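称量间的第二双手

一家合同检测实验室把粉末转移交给机械臂之后,岗位、班次和记录发生了哪些变化

走廊尽头的称量间早上七点二十分开灯。Idarico检测的理化组在这里处理送检粉末:辅料、矿物填料、食品添加剂,偶尔有客户自己也说不清成分的回收料。样品从收样窗口进来,分样、称量、测流动性和松装密度,再分发给后面的滴定和粒度两个组。去年十一月以前,称量间两班一共六个人,全部工作靠手完成。现在编制仍是六个人,其中同时站在台前的通常只有两个。

这家实验室规模不大,业务却很杂。杂,恰好是自动化最难对付的条件。大型药厂的称量线可以为一种物料定制料斗和螺杆给料器,跑上几年不换。Idarico的客户名单每个季度都变,上午的样品松散如沙,下午的样品可能一碰就结团。专用设备在这里算不出回报期。

理化组组长Octavio Valderrama入行时学的是手工称量。他对专用设备的态度一向保守,前后否掉过两份方案。第一份是转盘式自动加样机,要求所有样品先装进指定规格的小瓶,等于把人工转移的步骤挪到了前面,总工时没有减少。第二份是振动给料系统,对细粉的表现不稳定,清洗一次需要拆十一个零件。

“拆洗的时间要算进节拍里,”他说,“供应商给的节拍表里从来没有这一栏。”

后来采用的是Jaltura平台,一台六轴协作臂,末端装两指夹爪,腕部带一个小相机,配一套从人工示教数据训练出来的控制策略。它使用的器具和人使用的相同:漏斗、支架、量匙、称量舟。集成方是Baltcombe,一家做实验室改造的工程公司。合同里有一条写得很明确,机械臂不得要求实验室更换现有耗材。

这一条后来给Baltcombe带来了不少麻烦。

一、动作怎样拆开

人工测松装密度的步骤写在操作规程里,只有半页:取样,经漏斗落入量筒,刮平,称重,计算。熟练人员做一次用不了几分钟,中间几乎不停顿。Baltcombe的现场工程师Amos Ambrose花了将近三周,才把这半页纸拆成机械臂可以执行和验收的单元。

拆分的困难在于,规程只写结果,不写手。例如“将样品缓慢倒入漏斗”,规程没有说明量匙到漏斗上沿的高度、倾角的变化速度,也没有说明粉末挂在匙底时应该怎么办。六名操作员的做法各有差异。有人用食指轻敲匙柄,有人旋转手腕让粉从侧边滑落,还有一位习惯先把匙端抵住漏斗内壁再倾倒。三种做法得到的密度值都在方法允许的偏差之内,但示教数据混在一起以后,策略会在两种手法之间犹豫,动作停在半空。

处理办法是先统一手法,再采集数据。理化组开了四次会,最后确定以侧边滑落为基准动作,敲击作为残粉处理的补充动作,单独训练。Ambrose认为这四次会的价值被低估了。在此之前,组里没有人把不同的倒法摆到一张桌子上比较过。

示教由操作员本人完成。他们握住一副与夹爪同构的手持装置,带动它完成整套动作,相机和位姿同步记录。首批采集了900段,经人工审核剔除动作中断、粉末洒出和定位偏移的片段,其余进入训练集。审核也由操作员负责。Valderrama坚持这样安排,理由写在项目会议纪要里:什么算合格的一次倾倒,应当由签原始记录的人判断。

二、验收

验收分三个阶段。第一阶段用标准砂,流动性好,颗粒粗,目的是确认运动本身没有问题。第二阶段换成乳糖和碳酸钙。第三阶段使用留样库里的真实样品,随机抽取,机械臂和人工平行测定。

第三阶段定的样本量是300份。结果按三类登记:一次完成,经重试完成,退回人工。退回人工的样品集中在两种情况。一种是吸湿后结块的料,量匙插入时整块移动,取不到量。另一种是静电明显的细粉,落料时附着在匙底和漏斗内壁,转移后的残留量超过限值。

人工组在同样的样品上也会遇到困难,但处理方式灵活得多:换一把匙,开除静电风扇,或者放下来过一会儿再做。机械臂没有“过一会儿再做”这个选项,调度程序只认排队顺序。Baltcombe后来在调度里增加了暂挂队列,湿度传感器读数回到设定区间以后,被挂起的样品重新进入流程。这个功能不在最初的需求文件里,由夜班操作员提出。

项目组给一次完成率定的上线门槛是94%。第三阶段第一轮没有达到,第二轮达到了。两轮之间改动最大的是照明,算法部分只做了小幅重训。

三、透明器具

照明问题值得单独说明。称量间的大部分器具是透明的。对人来说,透明有明确的好处:残粉看得见,裂纹看得见,落料有没有架桥也看得见。对视觉系统来说,透明物体的边缘由反光和折射构成,灯的位置一变,轮廓就跟着变。深度相机在这类表面上给出的读数经常是空值,或者直接穿过去,落在后面的台面上。

最早的方案建议改用不透明的器具,被合同条款挡住,也被Valderrama挡住。他的意见是,漏斗不透明,就没有办法确认上一份样品清干净了没有,交叉污染的风险由实验室承担,省下来的视觉调试费用归集成方。两边的账不在一本上。

最后的做法比较朴素。台面换成哑光黑色,灯改为固定位置的漫射光源,支架底座按定位块放置。控制策略不再依赖深度图,改用腕部相机的彩色图像,训练时把不同时段、不同灯位的数据都放进去。
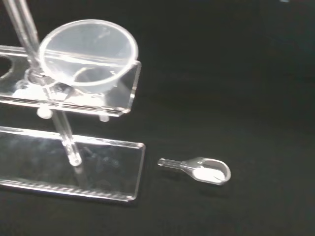
台面颜色的改动还带来了一项附带收益。洒落的白色粉末在黑底上很容易辨认,操作员巡台时扫一眼就能判断是否需要清洁。以前的台面是浅灰色,少量洒落往往要等到擦拭时才发现。洒落登记的次数在改造后的头两个月有所上升,管理层一度要求项目组解释。Ambrose提交的说明只有一段,大意是登记次数反映的是发现能力,建议改用称量前后的质量差作为指标。这个建议被采纳了。

遗留的问题是深色样品。石墨和炭黑类样品在黑色台面上几乎没有对比度,目前仍由人工处理,使用单独的白色托盘。

四、人做什么

上线后的第一个完整季度,机械臂完成了3,037次粉末转移。这个数字出现在公司的内部通报里,操作员们对它的兴趣有限。他们更关心的是班次表。

原来的安排是早晚两班,每班三人,其中两人称量,一人做记录复核。现在每班仍为三人,一人负责备样和上料,一人处理退回人工的样品,另一人轮到粒度组或滴定组。轮岗写进了岗位说明,薪级没有变化。理化组因此得到了一个过去一直排不出来的东西:交叉培训的时间。按照Valderrama的计划,六个人最终都应当具备三个组的上岗资格。

体力负担的变化比较直接。称量是典型的小幅重复动作,手腕和拇指根部的劳损在这个组里一直存在,过去只能靠轮换缓解。粉尘暴露也有所减少,操作员站在通风罩前的时间缩短了,防护要求保持原样。

也有变得更难的部分。退回人工的样品全部是难做的样品。过去一天里,好做的和难做的混在一起,节奏有张有弛;现在负责退样的人整班面对的都是结块、带静电和批号存疑的料。有操作员在班组会上提出,这个位置连续做四个小时以上,出错的可能会升高。试行的规定是每两小时与上料位互换一次。互换需要在系统里切换签名,最初的界面要点七次,改版之后减到两次。

另一个问题是手感的维持。一名操作员如果三个月不做常规倾倒,资格考核能不能直接沿用,方法文件里没有写。质量部门的意见偏严,要求每月每人手工完成一组常规样品,与机械臂结果比对。理化组起初认为这是重复劳动,后来发现比对数据正好可以用来监视机械臂的漂移,两件事便合并成了一张表。

五、记录与责任

检测实验室的产品是报告,报告背后是原始记录。谁称的,什么时候称的,用哪一台天平,都要能够追溯。机械臂进入流程后,“谁”这一栏应该填什么,讨论了很久。

有三种写法被提出来。填设备编号,形式上准确,但设备不能对结果负责。填上料人员,责任清楚,但上料的人未必看到了称量过程。填复核人员,则与复核本身的独立性冲突。现行的做法是双栏:执行栏填设备编号和控制策略的版本号,监督栏由当班上料人员签名,监督的范围在规程里逐条列出,包括启动前检查、暂挂处理和完成后的残留确认。复核仍由另一人完成。

策略版本号这一项是外审之后加上的。重训一次,控制行为就可能改变,它在性质上接近于更换一名操作员,应当重新做人员比对。按照这个思路,每个新版本上线前都要跑一组缩减的平行测定,通过以后才能用于客户样品。Baltcombe对此有不同看法,认为小幅更新没有必要,双方目前以训练数据是否变更作为界线。

腕部相机的图像也作为附件保存,期限与原始记录一致。客户对结果提出疑问时,实验室可以调出当时的画面。Strickland是Idarico合作多年的一家填料供应商,上个季度对一批样品的松装密度提出异议,双方核对了图像和环境数据,最后查到的原因在取样环节,与称量无关。以前处理这类异议,主要依靠复测留样和当事人的回忆。

操作员对相机的顾虑在项目初期就有。相机装在腕部,视野大致限于器具和台面,但上料时人手会进入画面。经过协商,图像只在机械臂运动期间记录,上料门打开时停止采集,不用于考勤和绩效。这三条贴在称量间门内侧,下面有班组长和信息部门的签名。

六、成本

公司没有公开项目总额。可以确认的是,机械臂本体在总支出中的占比低于多数人的预期,集成、验证和文件工作占了大头。操作员投入示教和审核的工时最初没有列入预算,第二个月由人事部门补记。Valderrama建议,后来者做预算时应当把这部分单列,并且按加班费率估算,采集往往只能安排在两班之间。

维护方面,夹爪的指垫是消耗最快的零件,细粉会进入硅胶表面的纹理,影响夹持量匙柄时的摩擦。目前每周更换一次,旧垫超声清洗后备用。漏斗和支架的清洗仍然全部由人完成。Jaltura平台有清洗模块可选,试用过一次,清洗后的器具在干燥环节出现水痕,视觉系统会把水痕边缘当成器具轮廓,试用随即中止。

下一步的计划是把滴定前的溶样纳入流程,磁力搅拌和定容两步已经在拆分。定容要判断弯月面,又是透明器具,Ambrose给出的排期里,这一步留了最长的时间。组里的操作员已经开始讨论基准手法,第一次会上的分歧是容量瓶应该举到与视线齐平,还是放在台上弯腰去看。会议纪要里暂时两种都保留。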